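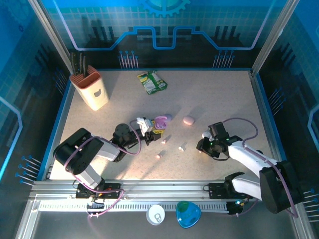 Prasanna reckoned a knife block has one job and that I was overthinking it. Fair enough, but I have had three of them in six years and got rid of two, so I wanted to give this one a proper go before writing anything.

The block is cream with an orange-brown top and a little bear face on the front. I bought it from Fonseca, the kitchen shop near the station, where it was sold without knives. That suited me. I already had decent knives and didn't want another set of steak knives I would never use.

Size and footprint

It sits in the back left corner of the worktop and takes up less room than the one it replaced. My old block was a wide slanted thing that had to be pulled forward every time I wanted the bread knife. With this one the handles stick up and I can reach them without moving anything. If you have wall cupboards, measure first. My longest knife needs a good bit of height to come out cleanly, and in my last kitchen it would have hit the cupboard door.

I keep three knives in it: a chef's knife, a bread knife and a small one for fruit. All have dark handles, and they look fine against the cream. I can't tell them apart at a glance, so I have settled on an order and stick to it. My husband doesn't, and I have pulled out the bread knife to peel an apple more than once.

Stability

It hasn't tipped. I tried it with just the chef's knife in, which is the heaviest, and it stayed put. It does slide a little if you pull a knife out at an angle. I put a square of non-slip matting underneath and that cured it. I'd have liked feet on it at this price.

Cleaning

The cream colour shows everything. Tomato wipes off straight away, but turmeric left a faint mark near the bottom that took two goes with bicarbonate of soda. The orange-brown top hides crumbs, so check it now and then. We eat at the same counter, and with snack packets being opened there most afternoons it does collect bits.

The slots are the weak point, as they are with most blocks. You can't see into them and the inside doesn't come out. I use a bottle brush every fortnight, then turn the block upside down overnight on a tea towel. Knives go in dry or they don't go in.

The bear

I didn't buy it for the bear and I wouldn't have paid extra for it. It is small and hasn't rubbed off so far, and I have wiped it most days since June. My daughter likes it. Reto asked whether it came in plain and the shop said no. If you want something that disappears into the kitchen, look at the Stillon, which is plain grey and a bit taller. I had one on loan for a weekend and found the slots too tight for a thick-backed chef's knife.

Would I buy it again

Yes, for a small kitchen and a small number of knives. If you own a full set, including a steel and scissors, you will want something bigger.

Good: compact, steady enough, easy to reach.
Less good: no feet, pale finish marks, slots are a nuisance to clean.

4 out of 5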